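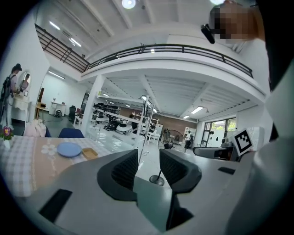
Figure 1. The hand-held gripper and the dining table, from the camera on the tool.

Bendness: showing household tasks by hand
Progress report to Unside, second period
Submitted by Plekar

Summary of the period

In this period we moved from trying the tool to regular recording. The first report described the hand-held gripper and the plan for the training hall. Now the hall is furnished as a simple home area, with the dining table, the dressing table with its mirror and the chairs, and several operators can work in it during the same session. At the end of the period the archive contains 2,064 recorded demonstrations. Of these, 733 are demonstrations of the tray task and have passed all checks. The other recordings belong to the plate task and to free practice, and their checking is not finished.

The method is the same as in the proposal. The operator holds the gripper in the hand and performs the task with it directly. The camera on the tool records the view, and the square marker beside the fingers helps us to recover the position of the tool. No robot has to move during the recording, so a new operator can begin on the first day. For comparison we also proposed a smaller set recorded by remote control, and this set is delayed. I explain the delay below.
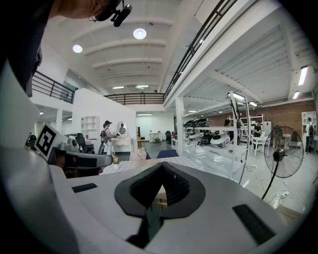

WORK PACKAGE 2: RECORDING IN THE HALL

The hall is one large room with a mezzanine, and the work areas are open to each other. We decided to keep it this way. In the first weeks we discussed putting screens around the table, but the policy should later work in rooms where people walk and where the background is not clean. The recordings therefore include other persons, the shelves, the brick wall and the lamps. All faces are blurred before the files leave our server, and this step is now included in the import script.

The light was more difficult than we expected. The ceiling has round lamps and fluorescent tubes, and there are also windows. In the late afternoon the exposure of the camera changes very much when the operator turns toward the windows, and the tracking becomes weak for a moment. We now fix the exposure at the start of each session. Recordings made before this change are kept, but they have a separate tag.

We changed three points in the instruction sheet for operators:

The operator waits one second with open fingers before approaching the object.
The marker must stay in the view during the whole demonstration.
If the object slips, the operator continues and corrects the grip. The recording is not stopped.

The third point was changed after a question from Khokhar Lab, our partner for the training of the policy. They asked for more examples of correction. In our first instruction every slip was deleted, and we lost useful material in this way.

The median length of a tray demonstration was 59 seconds at the beginning of the period. It is now some 40 seconds. We do not want to make it shorter, and operators have been asked to keep a calm speed.

Remote control set

The remote control station was delivered with a wrong cable set, and the replacement arrived in June. The station is installed, but the delay between the hand controller and the arm is still too large for thin objects. We will not record with it until this is corrected. The cost stays inside the budget line for equipment, and we do not ask for a change.

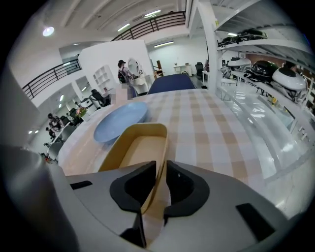 M. Khokhar
Demonstration Lead, Plekar

Notes on the tray task

The tray is made of thin cardboard, and the operator takes it by one wall. When the fingers hold it by the edge, the tray can tilt, and its far side stands higher than the fingertips. This is acceptable for an empty tray. For the next period we will add small objects inside it, and then the angle becomes important. We have started to write a rule for the permitted tilt, and a draft will be sent to Unside together with the data sheet.

The finger pads press well on the cardboard, but after many grips the wall of the tray becomes soft. We now change the tray every Tuesday and write the change into the session log. The light blue plate remains the second object on the table. It is flat, and to lift it from the cloth requires a different approach of the fingers, which new operators need more time to learn.

Planned for the next period

Finish the checking of the plate recordings.
Record the tray with objects inside.
Start the remote control set, if the delay is solved.
Deliver the second data package to Khokhar Lab.

One decision is needed from Unside. The agreement says that the data package will be published without the free practice recordings. Khokhar Lab would like to include them with their own tag. Please inform us if this is possible before we prepare the package.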